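Last updated: 08/07/2020

Firkari rain gauge readings, who is right?

bhupendra_s
My gauge in Firkari shows 59 mm since last night. The Bernolside station reports nothing close to that. Season total here is 443 mm.

nesport_sky
59 is too high for one night. Is yours near a roof? Splash will do that.

bhupendra_s
No roof. It sits in an open yard.

shantidubey
I'm two streets away and got a lot of rain too. These storms are small. Bernolside can stay dry while we flood.

nesport_sky
Possible, but I'd still check that it's level.
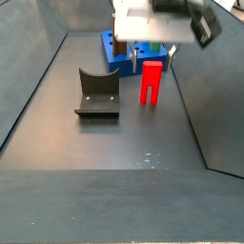 Re: Firkari rain gauge readings

gautam239
I agree with Shanti. Nesport had one shower and the next village had none. More forecast tonight, so compare again tomorrow.

bhupendra_s
Will empty it at 8 and post the number.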